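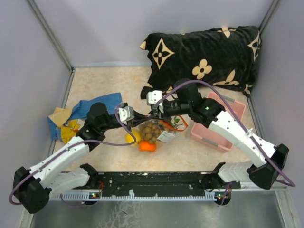
The longans came home in a mesh bag with an orange strap, and the woman who bought them has opinions about the strap.

"It's the best part," she says. "You carry it like a handbag. You feel very organised for the length of the car park."

The feeling wears off at the kitchen bench. She runs Plimivside, a household unpacking service with a staff of 2, and has spent 13 years putting away other people's groceries, linen and cushions. She agreed to talk to us on the condition that we not ask her for tips. She then gave us a great many.

Her argument is that shopping is the easy bit. People make lists for the shop and write nothing at all for the half hour afterwards, when everything lands on one surface and stays there. Fruit ends up beside a scrunched cloth. A cushion arrives for the couch and spends April near the lemons.

"I had a client with a big black plush one, flowers and stars all over it," she says. "Gorgeous thing. I moved it off the bench 4 visits running. In the end I asked if it lived there and she said she supposed it did."

She is firm about baskets, and pink plastic is her preference, on the grounds that you can find it. Hers have handles in the rim and no lid. A lid, she says, is a shelf, and a shelf will have mail on it by dinner. For a while she sold a woven one under the name Cleno, and still has most of them in the garage.

"Lovely to look at. Shed like a dog."

On fruit she is looser. Lemons and tangerines can go in together and take their chances. Longans she leaves in the mesh until she has a bowl ready, and she pulls the label off first or it will turn up in the bowl. Any leaf on the stem goes in the compost, although she admits to leaving one on if company is coming.

"People see a leaf and think you've been to an orchard. I've been to Vlachopoulos, next to the tyre place."

What about the cloth? She sighs. Every kitchen has a blue cloth, in her experience, and it is always in a heap. She has tried hooks, rails and a small drawer. Her own is usually bunched up by the sink with a bit of paper caught under it, and she would thank us not to print that.

Her charge is 80 dollars a visit, and the work is steady. Last year she did 893 visits with her business partner, a figure she checked twice because it made her want to lie down. A rival outfit, Gilusura, has lately started offering the same thing with matching aprons.

"Good luck to them," she says. "I had an apron. It's in a basket somewhere."

She gets up to put the kettle on, moves a tangerine out of the way of the cups, and sets it down on the other side of the bench.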